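Week 11 handout – gripper faults (M. Furnival)

Carry on from the June notes. Case for today is the Kasside fault: jaw stops closing part way, software still logs a full grip. Nigel Garside lost over 300 recordings to it before anyone checked the opening width against the log. Cause was a slipped encoder magnet, 2 screws not threadlocked. 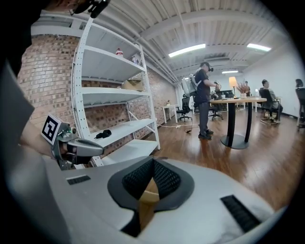

SAFETY AND FAULT CHECKS

Hand-held units get the same checks as the arm. Green light on = power, NOT a good reading. Open and close 22 times, compare widths, write them down.

Cables on the floor – know where yours runs before the headset goes on. Marker plate must be tigth and flat to its mount.

If widths drift, stop and tag the unit. Dont re-zero and carry on, that's how Kasside happened. Read Garside's log for next week.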